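Multivard Institute of Continuing Studies
Department of Leisure and Hospitality Law

Gaming Regulation and Practice
Handout 3: Licensing, House Edge and the Duty of Care

Course lecturer: Sharada Kotian
Issued Dec 22, 2023

Purpose of this handout

This handout accompanies the third lecture in the course. Students are expected to have read Handouts 1 and 2, which cover the definition of a wager and the distinction between private and commercial play. The material below will be examined in May. References to "the operator" mean any person or company that holds a license to offer games of chance to the public.

1. Why gaming is licensed

Most jurisdictions that permit commercial gaming do so by exception. The general rule is that offering bets to the public is unlawful, and a license lifts that prohibition for a named holder, at a named location or on a named platform, for a fixed term. A license is therefore a permission and may be withdrawn. It is seldom treated as property that can be freely sold.

Legislators usually state several aims when they introduce a licensing law. Keeping criminal money out of the business is the oldest of them. The fairness of the games and the protection of minors and vulnerable adults appear in nearly all modern laws. Revenue is mentioned less often in the text of a statute, although it tends to dominate the debate that comes before it.

Students should be able to identify which aim a given rule serves. A rule requiring that dice be inspected before use serves fairness. A rule requiring the source of large deposits to be recorded serves the prevention of crime. Some rules serve more than one aim, and a good examination answer will say so.
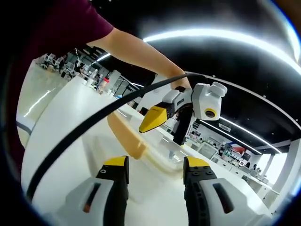
2. Categories of license

The model code used in this course recognizes the following categories.

Premises license. Granted for a building or part of a building. The holder must display it at every public entrance and must submit floor plans when the layout changes.

Remote license. Granted for games offered by telephone, website or application. The holder must keep records of every wager in a form the regulator can inspect.

Supplier license. Granted to companies that make, repair or distribute gaming equipment and software. A supplier does not deal with the public and may not accept bets.

Personal license. Granted to individuals in positions of trust, including floor managers, cashiers above a certain grade and compliance officers. It travels with the individual from one employer to the next.

A single business may need several of these at once. In the Pradov case study, distributed in the second lecture, the company held a premises license and a remote license but had bought its software from a firm whose supplier license had lapsed. The regulator held Pradov responsible for failing to check.
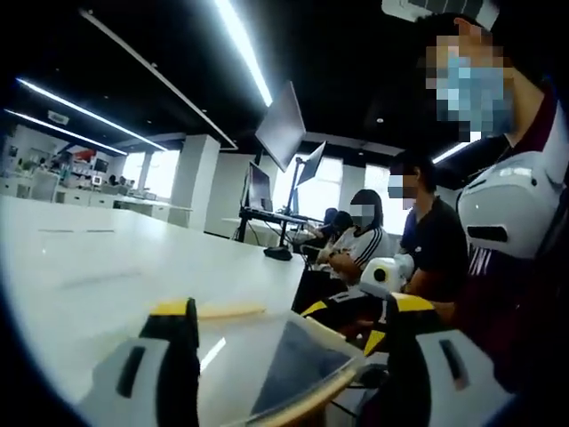 3. House edge and return to player

The house edge is the average share of each wager that the operator expects to keep. Return to player is the same idea seen from the other side of the table. The two figures always add up to 100 percent.

Consider a simple raffle game. Tickets cost one dollar each and 972 tickets are sold. Prizes worth $597 are paid out. The operator keeps $375 before expenses. Dividing 597 by 972 gives a return to player of a little over 61 percent, and the house edge is the remainder.

Three points cause difficulty every year.

First, return to player is a long-run average. It does not describe what any one player will receive in an evening, and an operator who advertises it as though it did may be in breach of the rules on misleading statements.

Second, past results do not alter the odds of an independent game. A roulette wheel that has landed on red several times in succession is no more likely to land on black at the next spin. Card games dealt from a shoe without reshuffling are different, as the cards already dealt do change the odds for those that remain.

Third, a low house edge does not by itself mean low losses. A game with a small edge that is played very quickly may cost the player more per hour than a slower game with a larger one. For this reason several regulators now set limits on speed of play as well as on stakes.

4. The duty of care

Licensed operators owe certain duties to their customers. Their extent is disputed, and students will find that the decided cases do not all point in the same direction. The narrow view holds that an adult who chooses to gamble accepts the risk of loss, and that the operator need only run an honest game. The broad view holds that an operator who can observe signs of harm must act on them.
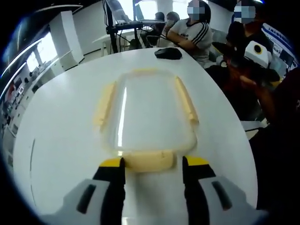 Photo: Multivard Institute, course materials archive

The teaching case of Kamath v. Gullirow is set for discussion. Kamath had asked to be excluded from all Gullirow premises. The request was recorded at one branch but was not passed to the others, and Kamath later lost a considerable sum at a second location. Gullirow argued that exclusion is a voluntary measure and that the responsibility for staying away lay with the customer. Kamath argued that a scheme offered by the operator must be run with reasonable care.

In preparing the case, students should consider these questions:

What did Gullirow promise when it accepted the exclusion request?
Would the answer change if Kamath had used a false name?
Should the remedy be the return of the money lost, a penalty paid to the regulator, or both?

5. Reading and written work

Read Chapters 4 and 5 of the course reader before the next lecture. The section on advertising standards in Chapter 5 may be left until later in the term.

Submit a written note on Kamath v. Gullirow, not exceeding 3 pages. The note should set out the facts briefly, state the arguments on each side and give a reasoned conclusion. Marks are awarded for the quality of the reasoning, and either outcome may be defended. Late work is accepted only with the written approval of the department office.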